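Unit 9 of the Household Operations course covers the handling of linens at the washing machine. Students should read this handout before the Saturday practical and bring it with them. The unit is taught by Mayuree Phuthong in the Jitpraphai laundry room. Students who have not completed Unit 8 (Sorting and Stain Treatment) may attend but will not be signed off.

## 9.1 Scope

The unit deals with mixed household linens: bath towels, hand towels, plain cloths and light covers. Wool, silk and anything with a stiff backing are treated in Unit 11. Ironing is outside the scope of this handout.

By the end of the unit the student is expected to:

- load and unload a top-loading machine without dragging linens across the floor
- keep light and colored pieces apart at the machine
- recognize an unbalanced load and correct it
- leave the machine, lid and surrounding surfaces in the condition required by the room rules

## 9.2 The top-loading machine

A top-loading machine is filled through an opening in the top deck. The lid is raised fully before any piece is put in or taken out, and it stays raised until the work at the drum is finished. The basket inside the drum is perforated, which lets water pass through while the linens are held in place. Small items such as buttons, hairpins and coins can lodge in the holes or pass beneath the basket, and pockets are therefore checked at the sorting table.

The rim of the drum is the part most often handled carelessly. Linens may rest on it for a short time during loading or unloading, provided that they are clear of the lid hinge and that nothing hangs into the drum when the machine is started.

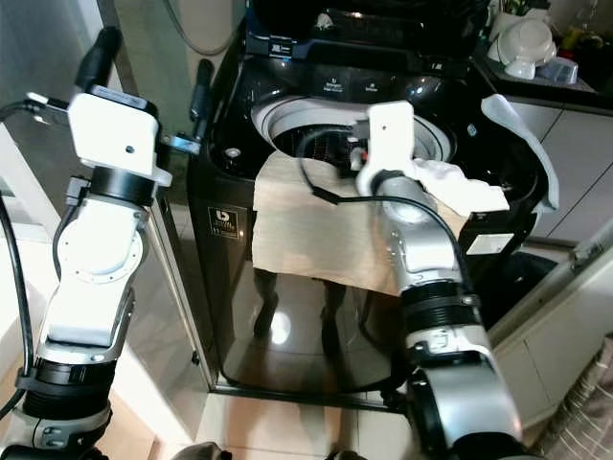
*Figure 9-A. Top-loading machine, lid raised, with a white towel at the drum opening and a beige cloth draped over the front.*

Large pieces are handled first at unloading and last at loading. A large cloth placed at the bottom of the basket tends to wrap around smaller pieces, and the student then spends more time separating the load than washing it. Pieces set down on the machine are to be kept apart by color. A corner of the top deck may be used for a single folded item; stacks belong on the table.

**Terms to know**

*Top deck:* the flat surface around the drum opening.
*Basket:* the perforated container inside the drum.
*Cabinet:* the outer body of the machine.
*Load:* all pieces washed together in one cycle.

## 9.3 Lifting and carrying

Each piece is taken up by its body. Pulling on a hem or corner stretches the weave, and over a number of washes the piece will no longer fold square. A towel may be lifted as a loose bundle when it is going directly to the table or the basket. If it is to be hung, the student finds two adjacent corners before leaving the machine.

Students are reminded of the following:

1. Lift high enough that the lower edge clears the cabinet.
2. Look for a second piece caught in the folds.
3. Do not shake linens over open equipment or shelving.
4. Set the bundle down before opening it out.

Item 2 is the most frequent cause of lost marks. Hand towels cling to bath towels and are carried off with them, and the count at the end of the session then comes out short.
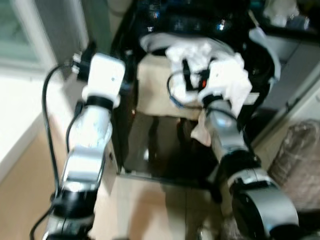

*Figure 9-B. White cloth held up in a loose bundle, lower flap hanging.*

The count sheet is Form 224. It is completed at the table, in pen, after the final piece has been removed from the machine. Discrepancies are entered in the right-hand column and initialed by the student. Correction fluid may not be used on the form. A blank copy is available in Room 1134 during office hours.

## 9.4 Glossy surfaces

Dark, polished finishes show lint, fingerprints and dried drops more readily than white enamel. They are wiped with a soft cloth, barely damp, in one direction, and then dried at once with a second cloth. Curved parts are wiped along the curve. Scouring powder, steel wool and the Gorkier paste supplied for sinks are not to be used on any machine in the room. The Jestex cloths kept in the drawer below the table are suitable and are returned to the same drawer after rinsing. 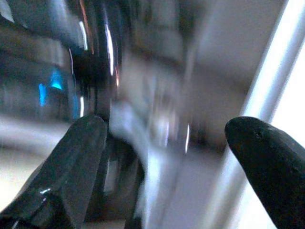 Household Operations, Vol. 2, p. 224

A surface is inspected from more than one angle. Strong reflections can conceal a smear that is plain to see from the other side, and the student should change position before judging the work complete. Labels and badges are wiped lightly and never scraped.

## 9.5 Preparation for the practical

Students work in pairs, one at the machine and one at the table, and exchange places after the first load. Sleeves are to be fastened above the wrist. Rings and bracelets are removed.

Written work for this unit: one page on the order of loading for a mixed set of towels and cloths, with reasons. Submit it in the Jestero folder outside Room 1134 before the practical begins. Late pages are accepted at the next session with a deduction of 2 points.

Reading for Unit 10: the section on line drying, including the table of hanging positions.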